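Dostano 14 Laptop Set-Up Guide
Section 2: Power, Graphics and Cooling

Revised 21 October 2020

Read this section after you have finished the first charge and signed in to Windows. It covers power modes, graphics switching, the Kuster cooling stand and the Druser control software. Keyboard lighting is covered in Section 3.

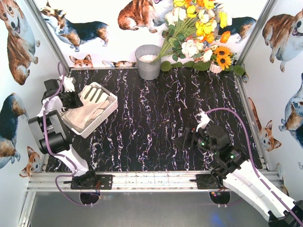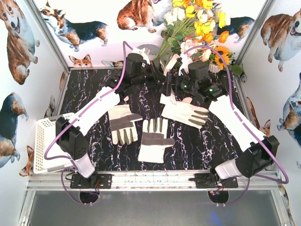
Two views of one work table with two robot arms. A basket is on the table in both.

Before you start

Place the laptop on a hard, flat surface. The air intakes are on the bottom panel and the exhaust vents are behind the hinge. A bed, a sofa cushion or a thick desk mat will block the intakes, and the laptop will slow itself down to stay within its temperature limits.

Use the power adapter supplied with the laptop. A USB-C charger will charge the battery while the laptop is idle or doing light work, but it can't supply enough power for games.

CAUTION: Do not cover the adapter while it is in use. The case gets warm under load.

2.1 Choosing a power mode

The laptop has three power modes: Quiet, Balanced and Full. It ships in Balanced.

1. Connect the power adapter to the round socket on the left side.
2. Open Druser from the taskbar.
3. Select Power.
4. Click the mode you want. The change takes effect right away and you do not need to restart.
5. To set a different mode for battery use, select On Battery at the top of the page and choose again.

You can also press Fn + Q to move from one mode to the next. The name of the new mode shows briefly in the corner of the display.

Full is only available when the supplied adapter is connected. If you unplug the adapter while in Full, the laptop drops to Balanced and stays there until you change it back.

Note: Fan noise in Full is normal. The fans may keep running for a short time after you close a game.

2.2 Switching between graphics processors

The laptop has two graphics processors. The one built into the main processor uses less power and handles the desktop, web pages and video. The separate one is for games and other heavy work.

In Automatic, Windows picks which one to use for each program. Most owners can leave this setting alone. If a game runs slowly, or you plan to play for a long time on the adapter, switch to Direct.

1. Save your work and close all programs.
2. Open Druser and select Graphics.
3. Click Direct.
4. Click Restart Now.
5. After the restart, open Druser again and check that Direct is marked as active.

CAUTION: Do not hold down the power button during this restart. The screen may stay black for up to 26 seconds while the setting is applied.

Battery life is shorter in Direct. To go back, follow the same steps and choose Automatic.

If you only want one game to use the separate processor, you can stay in Automatic and set it in Windows instead. Open Settings, then System, then Display, then Graphics settings. Add the game, click Options and choose High performance.

2.3 Setting the display refresh rate

1. Right-click the desktop and select Display settings.
2. Scroll down and select Advanced display settings.
3. Under Refresh rate, choose the highest value in the list.
4. Click Keep changes.

If the highest value is missing, the laptop is probably in Quiet. Quiet limits the refresh rate to save power — change to Balanced and open the list again.

An external monitor has its own setting. Pick it from the menu at the top of the same page first.

2.4 Attaching the cooling stand (optional)

The Kuster stand is sold separately. It raises the rear of the laptop and has a fan under each intake.

1. Unfold the rear feet of the stand until they click.
2. Set the laptop on the stand with its front edge against the rubber stops.
3. Plug the stand's cable into a USB-A port on the laptop.
4. Open Druser, select Cooling and wait for the stand to appear.
5. Turn on Match Laptop Fans if you want the stand to speed up and slow down with the laptop.

If the stand does not appear after around 2 minutes, unplug it and try the other USB-A port. Do not connect it through a hub. The stand will spin on most hubs, but Druser can't control it.

CAUTION: Take the laptop off the stand before you carry it. The rubber stops do not lock.

2.5 Updating the control software

Druser checks for updates each time it opens. To check by hand:

1. Open Druser and select About.
2. Click Check for Updates.
3. If an update is found, connect the adapter and click Install.
4. Leave the lid open until the progress bar closes.

Your power and fan settings are kept. Custom fan curves made in the older Prostarar utility are not carried over and must be entered again on the Cooling page. Remove Prostarar once you have done this. With both programs installed, the fans may change speed every few seconds.

2.6 If something is wrong

Full is grayed out
Check that the supplied adapter is connected and that its light is on. Try a different wall outlet.

The laptop gets loud on the desktop
Open Task Manager and look for a program using the processor. Windows updates running in the background are a common cause, so let them finish.

The game stutters after you unplug
Graphics power is reduced on battery in every mode. Lower the game's detail settings or reconnect the adapter.

Druser will not open
Restart the laptop. If it still will not open, download the installer again from the Dostano support page and choose Repair.

Continue to Section 3, Keyboard and Lighting.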